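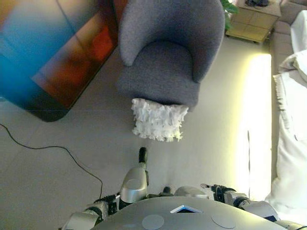

Loose cushions are never where the plan says they are, Hermenegildo Meléndez objected when the seating protocol was circulated in May, and a score that treats them as fixed is of little use. The protocol was revised on that point.

Figure 3. Gray armchair with a white fringed cushion at the front edge of the seat, partly overhanging.

4.2 Placement of loose cushions

Cushion position was coded in 96 living rooms in the Estthorpe survey, giving 1,336 usable records. Each record was assigned to one of 6 classes, from fully seated against the back to fully on the floor. The case in Figure 3 falls between classes -- the cushion rests partly on the seat, and its fringe spreads unevenly below. Under the Wainwright rule, fringe is excluded from the outline and only the body of the cushion is scored. Coders disagreed most often on long-fringed covers, where the boundary between body and trim is hard to trace from overhead.

Textured upholstery was recorded separately. Slip between cover and seat was not measured in this round -- it is treated in Section 5.

Search this journal Enter keywords Go

Last updated: May

Contact the editors | Copyright Uston Papers in Interior Studies | Back to top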